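Setting the working height and parking the arm

You'll want the arm bolted down, powered and homed before you start on this bit. If Sinar still shows a fault when you open it, go back and sort that out first, as the heights below won't save.

I do all my height setting on a bedroom nightstand. It's got a flat top, it doesn't wobble and it's the sort of thing I want the arm to work on at home.

1. Put the nightstand where it's going to stay and leave yourself room to get round to the power switch.

2. Clear the top. Lamp, books, mugs, the lot.

3. Open Sinar, choose Jog and set the speed to 3. Mine came up at 49 the first time and I very nearly lost a fingertip pad.

4. Bring the arm over the top with the gripper pointing straight down. Keep it high for now!

5. Lower it in small taps until the pads are just short of the wood. I slide a bit of card underneath — if it drags, go up one tap.

6. Press Save Low and write the number down. I get 1,041 on the nightstand and 983 on my workbench, but yours will be different, so please don't copy mine.

7. Jog to each end of the rail's travel and check again. Tops are hardly ever dead level.

Note: the ribbon cable needs a loose loop at the joint. I strapped mine down tight on the first build (it looked so tidy) and had to buy another one from Karbridge a week later.

Caution: keep your hands off the top while the joint lights are green. Green means the motors are holding, and they'll move as soon as Sinar tells them to.

8. Save the park position as well. I park low over the back of the top, off to the right, which leaves the front free for whatever you're putting down next. 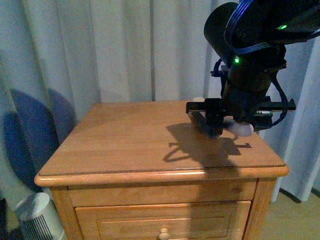

Miroslava Kollár wrote in to say that she saves a second low height with the card left in place, and goes back to that one whenever she changes the pads.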